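Wed 18 July, Holby bench, two-arm cell

Third protective stop of the morning, same as the first two. Left arm comes in over the cards, right arm comes in from the other side, and somewhere near the middle the right wrist faults with "tracking error, joint 5" and sulks. No contact that I could find. I went over both grippers with a flashlight and they have no new scars, only the old ones, which I know personally.

Ruled out so far:

- Payload setting. Somebody had it right. Suspicious, but fine.
- Speed. Dropped to 50 percent, then 30. It faults at 30 too, just with more dignity.
- Jilik motion planner. Ran yesterday's build, same fault. 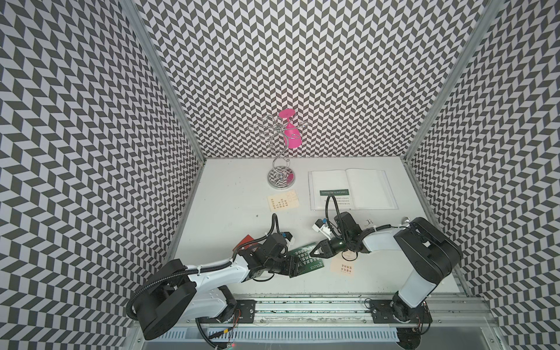
Both arms over the cards, and the arms' neighbor, the book pile:
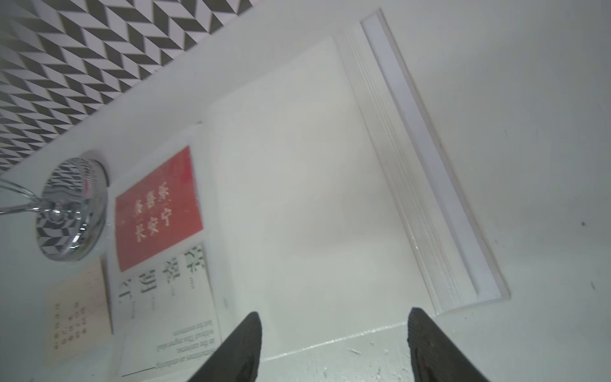 Current theory is the cable. The loop above the right wrist has to go somewhere when joint 5 turns past 90 degrees, and I think it binds on the way and the motor complains. The Dikitz manual gives this one sentence, under "Routing," telling the installer to use care. I was the installer. I believe I used some.

Test: arm powered down, brake released, turned joint 5 by hand. Smooth, smooth, then a stiff patch, then smooth again. Pulled two ties and gave the loop more slack. The stiff patch got smaller but did not leave. Ran 27 cycles with nothing in the grippers, one fault, at cycle 19 or 20 (I was getting coffee, the log has it).

Safety note, and I'd like this one read: after the second stop the right arm cleared itself and resumed when I hit reset on the LEFT controller. It should not do that. The resets are supposed to be separate. Until Syahrul Osman has checked the wiring, hands stay out of the cell unless both arms are powered off at the switch. The pendant does not count as off. I have put tape over the left reset button, so we are now a taped-button kind of lab.

To do:

- Syahrul: reset wiring, both controllers
- Me: reroute right wrist cable, longer loop, softer ties
- Ask Ó Flaithearta if the spare cable ever shipped
- Rerun at 50 once the resets are sorted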